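From: Ifeoma Yusuf
To: Diltelside Picnic & Lunch List
Subject: Re: insulated pouches, and what to put in them

Hello Masanobu, and hello everyone,

What a good question to find waiting for me on a Wednesday, and I'm sorry I'm only getting to it this evening. I've quoted your message first so that people who deleted it can follow along.

Masanobu Hirose wrote:
> Hi all. My wife has asked me to take over the packed lunches
> for our monthly outings, and I would like to do it properly.
> Up to now I've put everything in one big shopping bag and hoped
> for the best. The fruit gets squashed, the drinks get warm, and
> whatever I want is always on the bottom. Last month a bag of
> chips was more or less flour by the time we reached the lake.
>
> I'm thinking of buying a few of those soft zippered pouches with
> the shiny lining. Are they any good, or should I get a proper
> hard cooler? And do the drinks go in with the food or separately?
> We are usually 2 adults and whichever grandchildren are free.
>
> Also, does anyone still have the list of picnic spots that went
> around in January? I've lost my copy.
>
> Masanobu

First of all, well done for taking it on! I did the lunches for our walking group for years (there were 17 of us at the height of it, and every one of them had an opinion about mustard), and I went through just about every kind of bag and box there is. I had a hard cooler, a big blue Trarnell that I was terribly proud of, and it kept things beautifully cold, but it weighed so much before I'd put a sandwich in it that I ended up leaving it in the car. If you park right beside your picnic table, then by all means get one. If you have any walking to do, I'd go with the pouches.

I use the small Skudovine ones, the kind with rounded corners and a flap that zips most of the way round. I like being able to lay the pouch flat on the table and fold the flap right back, so I can see what I'm doing. With the tall narrow ones you are always dropping things down a well. The lining does get crinkly and looks a bit sad after a season, but mine work just as well as they did when they were smooth. Wipe them out with a damp cloth and a drop of dish soap, and leave them open overnight before you put them away. I zipped one up damp once, and I won't describe it.

As for the drinks, I keep cans out of the food pouch altogether. A can will roll, and it will find the one soft thing in the bag and sit on it. I put mine in a separate tote, on their sides, with a dish towel tucked between them, and I chill them the night before. If it's a really hot day they get their own pouch and their own ice pack. Your grandchildren will want theirs first anyway, so it saves you opening up the sandwiches every five minutes.

Now, the chips. Snack packages go on top of everything, always, and I like to gather them in a clear plastic bag so the children can see what there is without digging. Don't squeeze the air out of it! The air is doing you a favor. I also bring a plastic bowl or two, partly for sharing out the snacks and partly as a hard hat – turn one upside down over a peach or a couple of tomatoes and they'll ride along quite safely. My sister Chien thought this was very silly until she tried it with a box of raspberries.

One more thing, and then I'll let you go. Before you pack, put everything out on the kitchen table first, every last item, and look at it. It takes up the whole table and it looks like a dreadful mess, but I have caught so many missing things that way (forks, mostly, and once the actual sandwiches). Then pack backwards, with what you'll want last going in first. I write my list on an old envelope and keep it in the pouch pocket for coming home, and it has saved me more than one good spoon.

The list of picnic spots is in the archive, message 2702 if you'd like to look it up. It has 31 places on it, though I believe the one by the old mill has lost its tables, and the parking at the north end of the lake is now on the other side of the road. If anyone has been out there lately, do write in and tell us how you found it.

Let us know how the first lunch goes, Masanobu, and give my love to your wife. If you decide on the pouches, get two the same size so they stack in the fridge – I bought mine one at a time and have regretted it ever since.

Warmly,
Ifeoma

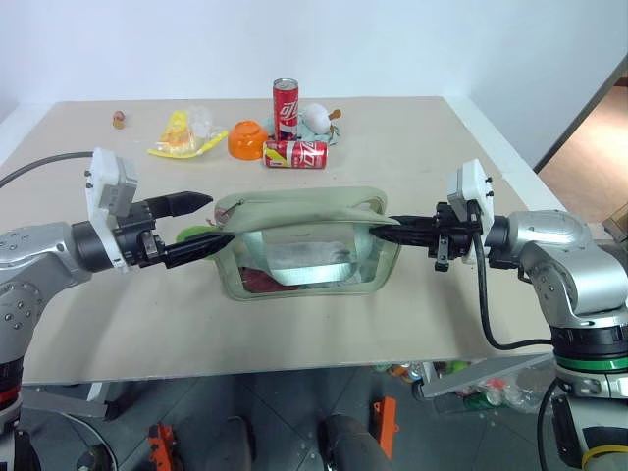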